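Baskets and Boxes: the Kerslake gallery

I have been meaning to put this page together ever since we cleared the back room at Kerslake, and now that the shelves are up I have run out of excuses. We ended up with far more baskets than a sensible household needs (the inventory book goes up to 86, and I know I skipped a page), and I do love a good weave, so please bear with me while I go on a bit!

The green ones are my favourites by a long way. It's a soft olive that seems to go with everything, and the twisted cord gives you those lovely ridges that make you want to run a thumb along them.

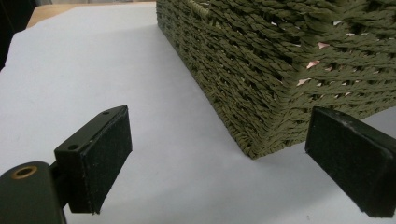

I like to tuck a little tissue paper into a basket before it goes on the shelf, mostly because it looks cheerful, and pink against green always puts me in mind of the sweet peas we used to grow at Traltness. A square-cornered basket also sits much more neatly beside its neighbours than a round one, and I've come round to them completely. The rest of the shelves should be sorted by September, and I'll add more to the gallery then.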